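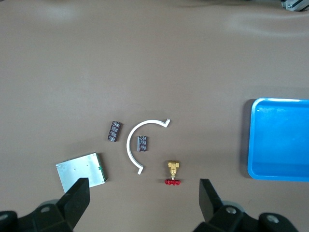 Fig. 3 — Loose parts and blue tray on the covered bench

Section 3: Laying out and sorting small parts

Read this section before you open any of the part bags in the Keltedside bench kit. It covers setting up the work surface, sorting mixed small parts into the tray, and putting them away at the end of a session. Cleaning and repair of individual parts are covered in Section 4.

3.1 What you will need

The bench cover (tan)
The blue parts tray
Parts bags and a soft pencil
A dry, lint-free cloth
The parts list from the back of this manual
A lamp, if the bench is not near a window

The bench must be at least 600 mm deep. On a narrower bench the tray ends up too close to the front and is easily knocked with an elbow.

3.2 Preparing the surface

1. Clear the bench and wipe it down. Let it dry fully before going on.

2. Lay the cover with the matte side up. Smooth it from the centre toward the edges. A few soft folds at the back do no harm, but the area where you will be working should lie flat.

3. Set the tray at the right-hand side of the cover with its long side running front to back. Left-handed users can put it on the left.

4. Check that the tray is empty. Run a finger into each of the rounded corners, where small screws and washers tend to collect.

Note: Light scuffs on the floor of the tray are normal wear and do not need attention. Replace the tray if the rim is cracked.

3.3 Sorting the parts

1. Tip out one bag only. Keep the other bags closed and off the bench.

2. Spread the parts by hand until none are touching. Leave a clear strip between the parts and the tray.

3. Find the electronic components first. The ones in Fig. 3 are the two small black blocks with printed tops. Pick each one up by the sides of the case and keep your fingers off any leads or contacts.

4. Read the printing under the lamp. The characters are very small, and a magnifier helps. Write what you read on a parts bag in pencil, then put the component in the bag. If you can't make out the printing, mark the bag UNREAD and carry on.

5. Next take the plastic parts. Curved pieces such as the white C-shaped one should be lifted by the middle of the arc. Do not pick them up by the end tab or stub.

6. Leave brass fittings until last. Lift a valve by its body and set it in the tray with the handwheel clear of everything else.

7. Check each item against the parts list and tick it off. Anything not on the list goes in a separate bag marked QUERY.

CAUTION: Do not place brass fittings on top of plastic parts or electronic components. The hexagonal faces have edges that will mark softer materials.

CAUTION: Do not turn a valve handwheel to see if it moves. Valves are checked in Section 4, after cleaning.

CAUTION: Small parts are a choking hazard. Keep children and pets away from the bench while bags are open.

3.4 If a part is missing

Lift the cover by its corners, one at a time, and let anything caught in the folds roll to the centre. Then check the floor and the inside of the bag. If the part still doesn't turn up, write its list number on the order form and send the form to Wieczorek, Clullville. Brass fittings are ordered on form 92. Everything else is on form 525.

Orders received by noon on Saturday are packed with the following week's lot. Orders sent in December may take longer.

3.5 Putting away

1. Move all bagged parts to the storage box.

2. Wipe the tray with the dry cloth. Do not use solvent — it dulls the plastic.

3. Shake the cover out over a sheet of paper and look through what falls off before throwing it away.

4. Roll the cover. Folding leaves creases that make small parts harder to pick up next time.

Section text by Jolanta Piątek. Checked by Szymon Laskowska, Flaltotgate workshop.

Continue to Section 4: Cleaning and checking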